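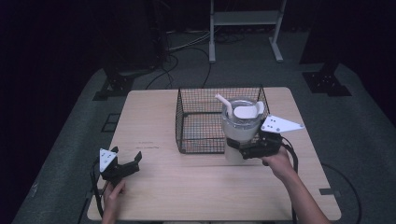

Subject: Re: [stovar-users] Shared calendar shows events an hour off

On Thursday a list member wrote:

> We moved our office from Follus to Stovar last month. Everything
> came over fine except the shared calendar. Meetings that were set up
> before the move show one hour late for half the staff. New meetings
> are fine. I have tried removing the calendar and adding it again on
> 2 machines with no change. The export file had 841 entries in it and
> I would rather not fix them by hand. Has anyone seen this?

Yes, we had the same thing when we moved. The problem is in the export file and not in Stovar.

Follus writes repeating events with a fixed offset from UTC in place of a named time zone. If the event was created in the winter, it keeps the winter offset all year. Stovar takes the file at its word, so once the clocks change those events are an hour out. The people who see the right time most likely still have the old calendar cached. Check one of their machines by signing out and back in, and I think you will see the wrong time there too.

Removing and adding the calendar won't help. It pulls the same entries back down from the server.

What worked for us:

1. Make a full backup of the Stovar calendar first. Settings, Calendars, Export. Put it somewhere other than the server.

2. Open the original Follus export in a text editor. Look at a few DTSTART lines. If you see an offset and no TZID, you have the same problem we had.

3. Replace the offset with the named zone for your office. Do the winter and summer offsets as separate passes. Leave all-day events alone - they have a date and no time, and adding a zone to them will make them spill into the next day.

4. Create a new empty calendar and import the edited file there. Don't import over the old one. You will get doubles.

5. Check at least one repeating event on each side of the clock change, then share the new calendar and hide the old one.

If you have offices in more than one zone this gets harder, and you will have to split the file by organizer before step 3. We only had one office so I can't say much about that.

Two other things to watch for. Invitations sent to people outside your office will not update from an import, so anyone outside still has whatever they were sent. And reminders come in switched off. We set ours again by hand for the six calendars that used them, which took most of a morning.

I kept the old calendar hidden until the end of January and then deleted it. No complaints so far.

If your DTSTART lines look different from what I described, post a couple of them here with the meeting titles taken out.

--
stovar-users mailing list
To unsubscribe, send a blank message with "unsubscribe" in the subject line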